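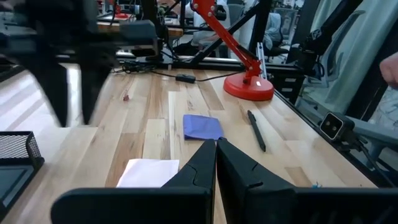

Farnirberg流域历史水位记录整编与水尺零点复核项目
中期进展报告

报告期:自5月上次报告提交之日起至本报告日
报告日期:2001年8月5日
编写:Herman Mangundap(资料整编)、Dinesh Biswas(野外测量与高程复核)

1 报告范围

本报告说明Farnirberg流域8处水位站自记纸带的转录、高程基准复核、水位流量关系重定以及成果数据库建设在本报告期内的进展。项目的立项依据、总体技术路线和经费构成见任务书,不再重复。上次报告中已经关闭的事项只在与本期工作有关时提及。

纸带总量经重新登记为1,044卷,任务书所列数量系按原移交清单填写,清单中有若干卷重复编号,另有一批夹在洪水调查资料盒内未计入。以下各节凡涉及总量,均以重新登记的数量为准。该变化不影响合同总价,但影响分项工作量的分配,拟在第9节一并申请调整。

2 本期完成情况概要

纸带清点、编号和外观分级全部完成。转录工作在干流各站已经完成,支流各站仍在进行,其中Dernach站因纸带时钟偏差较大,进度落后于计划。高程复核的外业部分在春汛退水之后开始,干流测段已闭合,Dernach以上的测段尚有一处水准点未找到。水位流量关系的重定只做了干流上段,作为试算。数据库结构已定稿,转入校验程序的编写。

总体进度与计划基本相符,滞后项为Dernach站转录和上游水准联测。两项滞后相互有关:没有可靠的水尺零点,该站早期纸带的绝对水位无法确定,转录只能先按相对水位进行,后期需要再做一次平移。

3 纸带转录

3.1 原始资料状况

纸带分为两种。早期为日记式,滚筒一昼夜一转,每日换纸,横轴为时间,纵轴按固定比例缩小。后期改为周记式,滚筒一周一转,时间分辨力相应降低。两种纸的印制网格不同,后期纸张的网格颜色较浅,受潮后与墨线不易区分。

外观分级按以下标准执行。甲级:墨线连续,网格清晰,首尾签注齐全。乙级:墨线有间断或加粗,但间断段可由前后走势及相邻站过程线插补;签注缺一端。丙级:墨线大段缺失、纸面粘连或霉变,签注两端均缺。丙级纸带不作逐点转录,只摘录可辨认的峰谷值,并在数据库中以单独的质量代码标识。

分级由两人独立进行,结果不一致的由Herman Mangundap复核裁定。不一致主要集中在乙级与丙级之间,原因是标准中“大段”一词没有给出长度界限。复核时补充规定:一卷之内墨线缺失时段超过整卷历时三分之一的,列为丙级。补充规定已写入作业细则,前期已经分级的纸带按新规定重新检查过一遍。

3.2 转录方法

甲级和乙级纸带采用数字化板逐点读取。每卷先读四个网格角点,用于求解平移、旋转和两个方向的伸缩系数,再沿墨线读点。涨水段加密,退水段和平水段按曲率取点,以相邻两点连线与墨线之间的最大偏离不超过墨线自身宽度为限。

纸张的伸缩在两个方向上不相等。横向(卷筒周向)伸缩较小,纵向较大,且与保存期间的湿度有关,同一批纸张之间差异明显。因此每卷必须单独求系数,不允许沿用上一卷的结果。报告期初曾有一段时间为加快速度而每盒只求一次系数,抽查时发现峰值水位存在系统偏差,有关各卷已全部重读。

读点完成后,由程序将板面坐标换算为时间和水位,按等时距插值,输出中间文件。中间文件保留原始读点,不作删改。一切改正均以附加字段的形式记录,便于追溯。

3.3 时钟改正

自记钟的走时误差以换纸时签注的实际时间为依据。两端签注齐全的,按线性分配。只有一端签注的,参照同一台仪器前后各卷的日差推求。Dernach站的问题在于早期自记钟曾多次停走,停走期间滚筒静止,墨笔在同一位置上下移动,在纸面上留下竖线。竖线的上下端给出了停走期间的水位变幅,但不能给出过程。

对停走时段的处理,经讨论采用如下办法:停走起点由纸带本身确定;终点由换纸签注或重新启动的签注确定;期间的水位过程不插补,只记录最高和最低值,发生时间留空。若该时段内上游或下游相邻站有完整过程线,并且两站峰值相关良好,则可以另行推算峰现时间,写入备注字段,不进入正式序列。

该办法较任务书规定的“缺测时段一律插补”更为保守。任务书的规定适合一般性缺测,用于停走时段会把没有依据的过程写进序列,对后续的洪量计算不利。请批准在此类时段上偏离任务书。

3.4 质量检查

每站随机抽取已转录的纸带,由另一人独立重读。两次读取的水位差以纸带比例尺换算后比较,峰值、谷值和平水段分别统计。干流各站的重读结果满足任务书要求。支流各站中,比例尺较小的站在平水段满足要求,峰值段的差值偏大,主要来源是陡涨段墨线近于竖直,时间上的微小读数差即可引起明显的水位差。

对陡涨段改用按水位等分取点的办法后,重读差值明显减小。该办法已推广到全部支流站,之前按时间取点的陡涨段正在补读。

4 高程基准复核

4.1 背景

各站水尺零点在历史上多次变动,变动原因包括水尺被漂木撞毁后重设、桥墩改建、河床下切后向下接尺等。变动记录散见于站志、测量手簿和往来信函,不同来源之间互有矛盾。如果直接按站志所载零点换算,干流中段两站在枯水期会出现下游水位高于上游的情形,显然有误。

复核的目的是把各站各时期的水尺零点统一到同一高程基准,并给出每次变动的日期和幅度。

4.2 外业

外业由Dinesh Biswas负责,使用Sæther水准仪及配套铟瓦标尺,按往返测进行。每日开测前检校视准轴与水准管轴的夹角,检校记录附在手簿首页。干流测段沿公路布设,由河口附近的基准点起,联测各站校核水准点,最后附合到上游一处基岩标石,闭合差在限差以内,已按测段长度分配。

桥梁处的测站对车辆震动敏感,重车通过时气泡明显摆动,观测改在清晨进行。跨河段采用对向观测,两岸同时读数以消减折光影响。

Dernach以上测段计划联测的旧水准点中,有一点按点之记未能找到。点之记描述其位于一处磨坊的石阶侧面,磨坊现已拆除,石阶的去向不明。已向当地测绘档案室查询是否有迁移记录,尚未得到答复。若最终不能找到,替代方案是从下游校核点单独引测支线,往返各一次,精度可以满足水位整编的需要,但失去了附合条件,无法发现粗差。拟在支线中段增设一个临时固定点,往返测在该点分段比较,以弥补这一缺陷。

4.3 零点变动考证

考证以测量手簿为第一依据,站志为第二依据,信函只作旁证。手簿由测量人员当场填写,错误多为笔误,可由前后读数检出;站志为事后誊抄,有过整页漏抄的情况。

干流各站的零点变动表已经编成。其中一次变动在任何文字资料中都没有记载,是由纸带本身发现的:换纸前后水位出现台阶,而相邻站同时段过程平稳。台阶幅度与后来一次测量所得的零点差值相符,因此认定为换纸时水尺已重设而未登记。变动日期按换纸时间记录,考证依据在表中注明。

支流各站的变动表完成初稿,待外业成果归算后定稿。Dernach站的早期部分暂缺。

5 水位流量关系重定

5.1 试算范围

试算取干流上段的实测流量成果。该河段河床为砾石,断面在大洪水后有冲淤,关系曲线随之移动。原整编成果采用单一曲线,对曲线以上的点据一概作为测验误差处理。将点据按时间顺序重新点绘之后可以看出,偏离点成组出现,组间分界与几次较大洪水的时间一致,说明偏离是断面变化所致。

5.2 方法

按时段分别定线,时段分界取洪峰过后的退水段。每一时段至少要有中、低水的实测点,否则与相邻时段合并。高水部分缺少实测点,各时段共用同一条外延线,外延采用水力学公式,糙率由最高一批实测点反推。

曲线拟合使用Evano程序。程序对零流量水位的初值比较敏感,初值过高时低水端不收敛。现改为先由断面图读取最低点高程,以此作为零流量水位的上限约束,再进行拟合,收敛情况良好。初值的取法已写入作业说明。

5.3 初步结果与问题

分时段定线以后,低水流量与原整编成果相比有增有减,枯水期的差别最为明显。这对以枯水流量为依据的供水调度有直接影响,因此在各站全部重定并完成上下游水量平衡检查之前,不宜对外提供试算成果。本报告也不列出数值,以免被引用。

高水外延的不确定性目前只作了定性评价。历史最大洪水的水位高出最高实测流量时的水位较多,外延段的长度与实测段相当。建议在下一报告期补做洪痕调查,以比降面积法独立估算一次最大流量,作为外延线的校核点。洪痕调查不在原任务书之内,费用可由转录分项的结余列支,见第8节。

6 数据库

数据库分原始层、改正层和成果层。原始层存放读点坐标和角点;改正层存放时钟改正、零点改正及其依据;成果层存放整编后的水位与流量序列。三层之间只能由程序单向生成,成果层不允许手工修改。发现错误时须回到相应的层次修改,再重新生成。

每个数据值附带质量代码和来源代码。质量代码区分实测、可靠插补、参考性推算和仅有极值四种情况。来源代码指向具体纸带编号,使用者可以由任一成果值查回对应的纸带。

校验程序包括单站检查和站间检查。单站检查有涨落率、重复时间、越界值等项;站间检查以相邻站的水位差和峰现时差为对象,阈值按季节分别设定。阈值过严会产生大量误报,人工核查的负担很重;目前的做法是先用干流各站已经确认的数据标定,再推广到支流。标定尚未完成。

数据备份每日一次,介质异地存放于Dernach。本报告期内做过一次恢复试验,改正层中有一张表的索引未包括在备份范围内,恢复后需要重建,备份脚本已作修正。

7 场地与保存条件

纸带移交以后存放在Farnirberg的库房,库房与作业间相邻,共用一套除湿设备。库内相对湿度控制在规定范围内,梅雨季曾短时超限,当日恢复。纸带由库房取出后须在作业间平衡一段时间再上板读取,否则读取过程中纸张继续伸缩,角点前后不一致。

粘连纸带的揭展由库房人员用冷汽法处理,处理之前先拍照登记。处理后的纸带压平干燥,不用热源。无法揭开的保留原状,列入丙级。

作业间地面为灰色混凝土,台面为浅色拼板木台面。按保存要求,纸带与木质台面之间须垫无酸衬纸,衬纸每完成一盒更换一次。

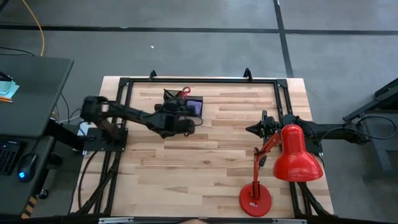 8 经费执行

经费按转录、外业、整编计算、数据库和管理五个分项执行。截至报告日,各分项支出合计未超出批准的阶段额度。

转录分项有结余。任务书估算时按全部纸带逐点读取计列,实际上丙级纸带只摘录峰谷值,单卷工时较低。重读和补读占用了一部分结余,余额仍为正。

外业分项支出略高于计划进度,原因是干流跨河段增加了对向观测,另因桥上清晨作业增加了住宿。Dernach以上支线如按第4节的替代方案实施,外业分项预计用完,不会超出。

整编计算和数据库两个分项的支出低于计划进度,与工作启动较晚相对应,预计在下一报告期内追平。管理分项按月均摊,无异常。

设备方面,数字化板的游标更换过一次,属于易损件,列入转录分项。水准仪送检一次,检定费用列入外业分项,检定证书存项目档案。

9 需批准事项

9.1 以重新登记的纸带数量1,044卷代替任务书所列数量,合同总价不变,分项工作量按附表调整。

9.2 自记钟停走时段不作插补,只记录极值,偏离任务书相应条款。

9.3 动用转录分项结余开展干流上段洪痕调查,上限为该分项批准额的8%。调查由外业组承担,不另设分项。

9.4 若旧水准点最终未找到,同意以支线引测代替附合测段。请在外业组下次进场之前批复。查询期限自去函之日起定为40天,逾期即按未找到处理。

10 风险与应对

10.1 Dernach站早期零点。若支线引测成果与手簿推算的零点相差超出限差,则该站早期水位只能作为相对水位提供。成果层中将以单独的序列存放,不与后期序列拼接,使用者可以用于洪水过程形状的分析,不能用于绝对水位频率计算。

10.2 人员。独立重读要求读取人与检查人分开,目前可担任检查的人员偏少。如有一人离岗,检查环节就会积压。已安排一名库房人员参加读取培训,合格后可承担甲级纸带的读取,原读取人员转任检查。

10.3 汛期。外业剩余测段位于河谷低处,秋汛期间部分路段不能通行。外业组须在汛前完成标石埋设,埋设之后要经过一段稳定期方可联测,时间较紧。

10.4 试算成果外传。已有用户单位来函索取干流上段的重定流量。答复口径为成果尚未审定,暂不提供。建议资助方收到类似请求时采用相同口径。

10.5 程序版本。Evano程序在报告期内更新过一次版本,新旧版本对同一组点据的拟合结果在末位上有差别。项目固定使用旧版本直至整编结束,旧版安装介质已随项目档案保存。

11 下一报告期计划

转录:完成支流各站陡涨段补读;完成Dernach站相对水位转录;全部丙级纸带的峰谷值摘录。

高程:完成Dernach以上测段或其替代支线;支流各站零点变动表定稿;编写高程复核技术总结。

整编:干流中、下段分时段定线;上下游水量平衡检查;洪痕调查获批后实施。

数据库:完成校验阈值标定;干流各站数据入库并生成成果层试用版,供资助方内部审查。审查期建议为90天,审查意见在最终成果提交之前汇总处理。

12 上次报告意见的答复

意见一:说明分级标准中“霉变”的判定方法。答复:以霉斑是否覆盖墨线为准,仅在纸边或网格空白处出现的霉斑不影响分级。

意见二:零点变动表应注明不确定度。答复:已增列一栏。由水准测量直接得到的,取测量中误差;由纸带台阶推得的,取台阶前后各一段平水水位的离散程度;仅由信函得到的不给数值,注“不详”。

意见三:支流小站是否有必要全部重定水位流量关系。答复:其中断面稳定的站可以沿用原曲线,但须用零点复核之后的水位重新点绘实测点,确认没有成组偏离。该项检查列入整编计算分项,不增加费用。

意见四:说明冬季结冰期的处理。答复:结冰期纸带的墨线多呈水平或不规则跳动,浮子受冰层约束时的记录不能代表水位。起止日期以观测簿的冰情记录为准,期间只采用人工观读值,纸带读数保留在原始层,不进入成果层。观测簿缺冰情记录的年份,以相邻站起止日期代替,并降低质量代码一级。

附件目录
附件一 纸带登记与分级总表
附件二 干流各站水尺零点变动表
附件三 干流水准测段闭合差计算
附件四 支流各站水尺零点变动表(初稿)
附件五 分项工作量调整表
附件六 数据库结构说明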